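## Week 5: the coffee corner

I know, I know — you signed up for a hospitality course and here I am going on about where the cups live. But last June I helped Loretta Fitzsimmons run a breakfast for around 40 guests, and the line stalled at the cups every single time!

So, my own rules for this week:

- Clear the table first, wipe it, *then* set anything down.
- Cups go near the rack, with room for a hand between them.
- Pick cups up low on the side (fingers off the rim, please).

Read page 556 of the Avusach reader before the practical.
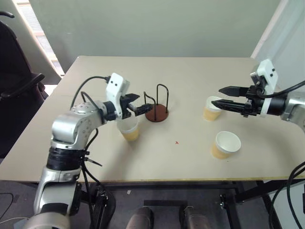
**Do paper cups need to be rinsed before serving?** Fresh ones from a sealed sleeve are fine as they are, so just keep the sleeve closed until you set up.

Bring your aprons next time — we start with saucers.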